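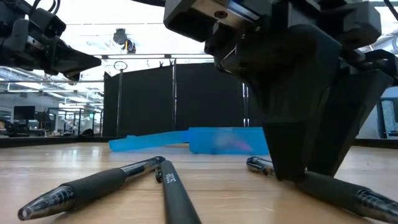
펜 세 자루와 파란 케이스. 오른쪽 그리퍼 손끝이 펜 몸통에 닿을락 말락 한 순간.

펜 하나 때문에 두 주를 보낸 이야기

11/13/22

지난번 글에서 펜을 케이스에 넣는 작업이 거의 다 됐다고 자랑을 했었지요. 그 말을 쓰고 이틀 만에 고장이 났습니다. 역시 자랑은 함부로 하는 게 아니에요(어머니 말씀이 늘 맞습니다).

증상은 이랬어요. 오른팔이 펜 쪽으로 잘 내려가고, 손가락도 잘 벌리고, 그러고는 잡았다고 판단해서 빈손으로 케이스까지 가는 겁니다. 그리고 아주 정성스럽게, 아무것도 없는 손을 벌려요. 처음에는 다 같이 웃었는데 같은 일이 하루 종일 이어지니 웃음이 점점 줄더라고요.

저는 당연히 카메라를 의심했습니다. 펜 몸통이 반투명하고 번들거려서 조명이 조금만 바뀌어도 윤곽이 흐려지거든요. 그래서 조명 각도를 바꾸고, 노출을 낮추고, 보정도 다시 했어요. 로그를 1000번 시도 분량으로 모아 놓고 하나씩 넘겨 보니 헛잡은 게 223번이었습니다. 그런데 영상 속 손끝 위치는 거의 매번 맞았어요. 위치가 맞는데 왜 못 잡을까, 그 생각을 하느라 집에 가는 버스도 한 정거장 지나쳤네요.

답은 투바 헬스트룀 씨가 찾아 주셨습니다. 손가락이 얼마나 닫혔는지 알려 주는 값이 시간이 갈수록 조금씩 밀리고 있었던 거예요. 아침에는 멀쩡하다가 네 시간쯤 돌리고 나면 실제보다 2밀리미터 더 닫힌 것으로 읽혔습니다. 두툼한 물건이면 티도 안 났을 텐데 펜은 워낙 가늘잖아요. 손가락이 덜 닫힌 채로 “다 잡았음” 하고 올라가 버린 거죠. 9월에 그리퍼를 렌데로 제품으로 바꾸면서 영점 잡는 절차를 전원 켤 때 한 번만 하도록 줄여 놓았는데, 줄인 사람이 바로 저였습니다. 그날 점심은 제가 샀어요.

고치는 김에 마음에 걸리던 것도 하나 손봤습니다. 덜 닫힌 줄도 모르는 손이라면 거꾸로 너무 세게 닫을 수도 있잖아요? 그래서 위치 값과 모터 전류가 서로 안 맞으면 그 자리에서 두 팔 모두 멈추게 해 두었어요. 할바르 린드크비스트 씨는 너무 자주 멈춘다고 투덜거리시지만 저는 당분간 이대로 둘 생각이에요. 사람이 케이스를 다시 놓으려고 손을 넣는 자리니까요.

지금은 한 묶음 끝날 때마다 영점을 다시 잡습니다. 시간이 조금 더 걸리는데, 그 사이에 커피를 내리면 딱 맞아요. 남은 숙제는 펜 두 자루가 끝을 맞대고 놓였을 때입니다. 하나를 잡으면 옆의 것이 같이 굴러가서 제법 골치가 아픈데, 그 얘기는 다음에 쓸게요.

댓글 3개

로시오 알카라스
저희도 똑같은 일을 겪었어요! 저희는 케이블부터 다 갈고 나서야 알았답니다. 전류 값 기준은 어떻게 정하셨는지 궁금해요.

글쓴이
@로시오 알카라스 펜을 제대로 잡았을 때 기록을 모아서 여유를 조금 두고 잡았어요. 다음 글에 표로 올려 볼게요.

베고냐
점심 메뉴도 써 주셔야죠 ㅎㅎ

최근 글
- 케이스 뚜껑이 자꾸 닫힐 때
- 스켈컴 출장 다녀온 이야기
- 팔 두 개를 같이 움직이면 생기는 일
- 비상정지 버튼 위치를 옮겼습니다

이 블로그는 방문 통계를 위해 쿠키를 사용합니다. 계속 이용하시면 쿠키 사용에 동의하는 것으로 봅니다. [동의] [설정]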